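26 April 2025 – Ititz handheld collection, Dikport floor

Target for the table task is 400 episodes, both hands, before the July training run. 60 logged this session. Rejected 10, all for marker dropout when the wrists rolled inward past the limit. Khumalo sync script held up; offset between left and right streams stayed under 6 ms after restarting the logger.

Start pose is now fixed: grippers at waist height, out in front, cube faces toward the head camera, hold until the tone. Zemton tracker loses the ID if the operator starts with arms down.
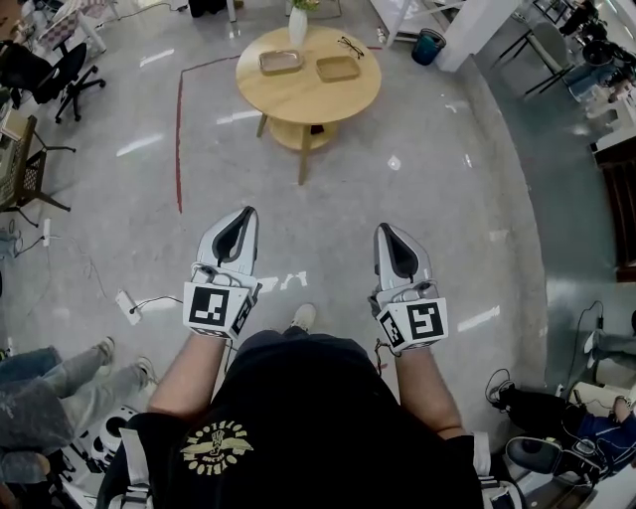
Start pose, both marker cubes in view, coffee table ahead.

To do: rerun the extrinsics, shorten the hold – it wastes disk – and relabel the rejects by failure type.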